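Equipment Gallery: Hand-Held Gripper Kits, Bathroom and Kitchen Sites

Page last changed 4/15/25

This page goes with the equipment plan for the coming budget year. It is meant for the people who sign for the money and for the site leads who will have to live with what we buy. There is only one picture up so far. More will be added under the same heading as each site sends its own, and the notes are kept short so that the page can be printed.

The plan covers hand-held grippers, their markers, the monitors worn by the operators, cables, mounts and spares. Robot arms are in a separate plan and are not discussed on this page. We looked at kits from two suppliers, Orkska and Bradumska. Both quotes are good through September.

Sites

Ellwood is the first site to be equipped. Dridlow follows when the Ellwood kits have been through one full round of work and the repair log has been read. Each site gets its own budget line. Kits are not to be moved between sites without a note to Malcolm Whiteley, who keeps the inventory.

Sinks and faucets

A pair of grippers in use at a sink, with the right one closed on the black faucet lever. Each gripper carries a cube with square black-and-white markers, and the monitor is strapped to the operator's chest. Budget line: one pair, one monitor, one strap set, two cables. 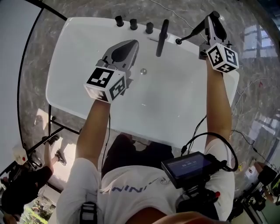
Kirsty Fairclough wrote back after reading the first draft that the cable line was too low, and that she would rather cut a whole kit from the order than run short of cables in the second month. She asked for a spare for every cable on the operator, a separate line for connectors, and a supplier who would sell both without a minimum order. She also wanted to know who pays when a kit is damaged at a house we rent by the day.

Her first point has been taken. The cable line now allows one spare for each cable in use, and connectors are listed on their own. The question about rented houses is still open. Until it is settled, damage to a kit is charged to the site that had it signed out.

Prices

Orkska quotes 1454 dollars for a pair of grippers with markers, monitor and straps. Bradumska quotes 1160 dollars for the pair and the markers, with the monitor and straps sold separately. The two prices should not be compared until those parts have been added to the second one. Shipping is extra in both cases.

Orkska takes 20 days from order to delivery. Bradumska would not commit to a date in writing, and this counts against them for the Ellwood order. It matters less for Dridlow.

Spare parts

Finger pads and marker stickers are consumables and go in the running budget, not the equipment budget. Last year they were put in the wrong place and the equipment line looked overspent when it was not. Each site should keep one set of pads per kit on the shelf and reorder when the set is opened.

Marker cubes are equipment. A cracked cube is replaced and written off, and the old one goes in the return box so that it does not end up back on a gripper.

Monitors have been the slowest item to replace. We are asking for one spare per site. If the request is turned down, the Ellwood spare is the one to keep, and Dridlow can borrow it under the same sign-out rule as everything else.

Storage and charging

Each kit needs a hard case and a shelf near an outlet. The cases are in the plan at 80 dollars each. Shelving is not in the plan. Site leads who need shelves should ask their building budget for them before the kits arrive.

Cables are coiled and put in the lid of the case, grippers in the foam below. Straps can be washed and should be left out of the case until they are dry.

What we need from site leads

Send the number of operators who will be working at the same time, not the number on the roster. Send the list of rooms in the order you expect to use them. If a room has no outlet within reach, say so, as extension cords have to be ordered with the rest.

Changes to the plan go to Malcolm Whiteley in writing. Pictures for this page go to the same address, one per room, with the site name and the budget line they belong to.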